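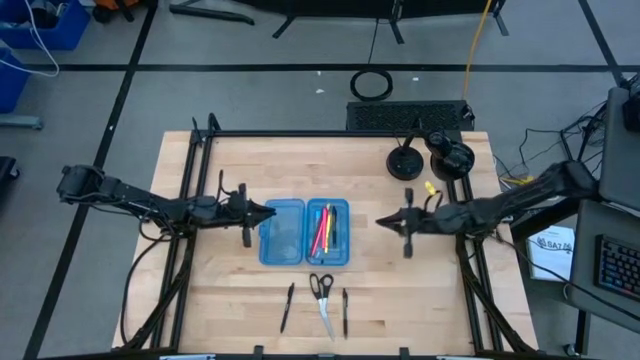 Pencil case with pens and pencils, lid open.

Rista Book Fair -- Venue Safety Checklist
Hall 2, author tables and signing area
Completed by: Glykeria Nikolaidis, Rimik Press
Reviewed by: Ruairi Nisbet, Tuhiwai Hall
Inspection held Tuesday, before doors opened to exhibitors

Ratings: S = satisfactory, A = action needed, N/A = not applicable

1. Entrances and exits

1.1 Main doors open fully and stay open. S
1.2 Rear fire exit clear on both sides. A
Comment: Cartons of paperbacks for the Flesero imprint were stacked inside the rear exit. The exhibitor was told to move them to the stock room. Checked again before opening and found clear.
1.3 Exit signs lit. S
1.4 Posted capacity of 200 displayed at the door. S
Comment: The door team will hold the line in the lobby once capacity is reached. Raffle ticket holders do not have priority entry.

2. Tables and displays

2.1 All 31 tables locked and level. A
Comment: Table 3 had a leg brace that would not lock. Table replaced.
2.2 Book towers no higher than shoulder height. S
2.3 Banner stands weighted at the base. A
Comment: The romance and the mystery banners both lean when the main doors are open. Sandbags requested from the hall.
2.4 Tablecloths clear of the floor on the aisle side. S

3. Signing area

3.1 Waiting line marked and kept out of the main aisle. S
3.2 Seating available for readers who cannot stand in line. S
Comment: Chairs are in place at the head of the line. Please do not lend them to exhibitors.
3.3 Wheelchair access to every author table. A
Comment: The gap beside the last table was too narrow. The table was moved toward the wall, and the floor plan should be corrected before the August fair.

4. Electrical

4.1 Extension cords taped down or covered. S
4.2 No power strip plugged into another. A
Comment: Found at the e-book demonstration table. Corrected on the spot.
4.3 Card readers charged away from walkways. S

5. First aid and emergency

5.1 First aid kit stocked and sealed. S
5.2 Fire extinguishers in date and visible. S
5.3 Announcement system tested. S
Comment: Audible throughout the hall, but faint in the stock room. A staff member with a radio will be posted there during readings.
5.4 Open flame on any table. N/A
Comment: Exhibitors giving away candles with book bundles have agreed in writing to keep them unlit.

Outstanding at time of signing: item 2.3 -- sandbags to be in place before the first reading. Item 3.3 -- floor plan to be reissued by Tuhiwai Hall.

Signed: G. Nikolaidis
Countersigned: R. Nisbet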